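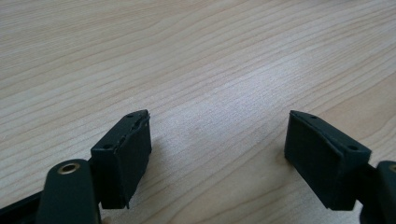 Gemma Marras
Facilities Coordinator, Pathak Reading Rooms

To: rooms-list
Subject: Re: Care of the light wood tables

Dear colleagues,

Thank you to Mr. Sartori for his question, quoted here.

> On behalf of the second floor, may I ask whether the
> light tables may be wiped with the general spray, and
> whether bags may be left on them overnight?
> Ottavio Sartori

The general spray should not be used. Please wipe along the grain with a damp cloth and dry the surface at once. Bags should be removed by 6 p.m.
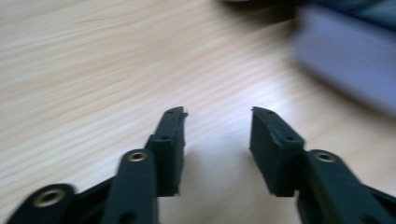

Light wooden tabletop, grain visible.

Felt pads have been ordered for all 26 tables - delivery is expected in July. Until then, tables should be lifted by two people and should not be dragged. Marks that remain after wiping should be reported to Remo Morelli with the table number. Staff are asked not to sand or polish any surface themselves.

Gemma Marras
Pathak Reading Rooms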